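Print this thread | E-mail this thread

Housekeeping & Linen Talk > Technology > Robot arm on room turns, week 2 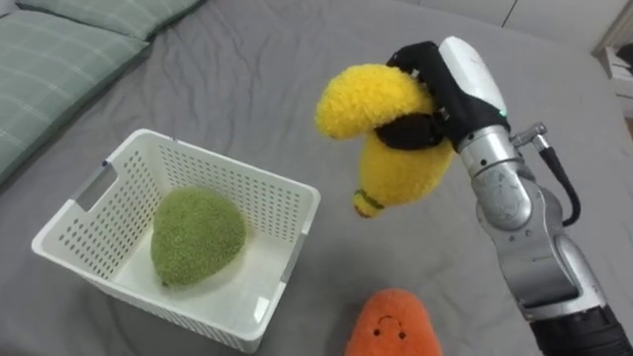
Banana in hand, basket to the left, carrot (or sweet potato, we argue) waiting its turn.

turndown_tess
27 July 2021

Some of you asked how the Relix arm is working out at our place, so I'm reporting back. For anyone new, I supervise room turns at a family resort with 86 rooms, and every family room has a set of fuzzy plush food that lives in a white basket. Children throw them. Our job was to find them, look them over for gum and worse, and put them back in the basket. The arm has taken over the last part of that.

Teden (the company that owns us) picked 21 rooms for the trial. The arm goes in after the bed is stripped of toys and pillows are checked, and picks whatever is on the sheet into the basket. It's fine with the avocado. It takes its time over the banana. I have watched it consider a banana for longer than I considered my first apartment.

What it changes for us: my people used to get a plush room done, toys and all, and move on. Now they put the toys out on the bed, go do the bathroom, come back and see. Two of them like it a lot. One says she has been promoted to the banana's assistant.

hamper_queen
Is that an avocado or a pear? This matters, we had a guest want a refund over a missing pear.

turndown_tess
Inventory sheet says avocado. Night desk says pear. I've stopped taking sides.

oldfoldedge
So let me get this straight. A person finds the toys, a person puts them on the bed, a person walks away, a person comes back and checks. And in the middle a machine moves a banana sideways into a basket. How much did Teden pay for the sideways part?

turndown_tess
They don't tell me that. They did tell me we can't replace the vacuum in the east wing until next year, so draw your own line between those two.

bleach_and_reason
I'll defend it a little. We ran a Relix at Barnness on the towel line and I had the same complaint as oldfoldedge for the first month. It was slow and it wanted everything laid out like a buffet. But the bending over is what gets people. I have 4 on my crew with bad backs and if something else does the reaching into a low basket all day, I will set out its bananas for it and say please.

oldfoldedge
They still have to bend to get the things out from under the bed. That's where toys go. I have never once found a toy in the middle of a bed.

bleach_and_reason
True. I said a little.

suds4hire
What happens with soft stuff like that, does it squish them? We have ones with the faces sewn on and the faces come off in the wash already.

turndown_tess
It gets a good grip around the middle and the fluff bulges out on both sides, same as when a toddler has hold of it. I haven't had one come back torn. The smiles are all still on. I check the smiles because I was told to write down "product condition" and it's the only condition I can think of.

pillowcase_pete
Question from the cheap seats. Did anybody lose hours? Every time one of these comes to a property I hear "nobody is losing hours" and then the August schedule goes up.

turndown_tess
Not yet. We were told the minutes saved would go to "guest touches," and so far the guest touches are folding the end of the toilet paper. The July schedule was the same as June. If August is different I'll come back and say so, and I won't be funny about it.

pillowcase_pete
Get it in writing. We were at Poduval for the first round of the folding machines and we had it from a manager out loud in the break room, and a break room can't sign anything.

bleach_and_reason
Pete, you say that in every thread.

pillowcase_pete
I was at Poduval in every thread.

lint_trap_larry
Can I ask about the sheet? Ours are fitted gray as well and they never lie flat once they've been through the big dryer. Does it care about wrinkles? A rep told us the bed has to be smooth and I laughed at him, which ended the meeting.

turndown_tess
We don't smooth it. The sheet's as rumpled as it comes and it picks off it anyway. My guess is your rep was thinking of his own bed.

hamper_queen
Our housekeepers would want to know who is in charge of it. If it drops something on the floor, whose room is it?

turndown_tess
Best question so far, and the one I can't get an answer to. Right now the name on the room card is the housekeeper's, so a drop is hers. I've asked for a line on the card for the arm. I was told it can't have a line because it isn't staff. Fine, then it shouldn't count in my rooms-per-person number either, but somehow it does.

oldfoldedge
There it is. That's the whole trial right there, you can send the robot back now.

bleach_and_reason
Or fix the card. The card is cheaper.

turndown_tess
I've sent the card question up twice. Will post if anybody answers. Meanwhile if you run plush rooms, tell me how you store the spare bananas, ours are in with the shower caps.

Back to top

Recent in Technology
- Cart tracking tags: do they survive the elevator
- Barnness towel line, one year on
- Room cards: paper or tablet?
- Washing plush without losing the faces
- Folding machine jams on king flats

Contact the moderators | Copyright 2021 Housekeeping & Linen Talk | Back to top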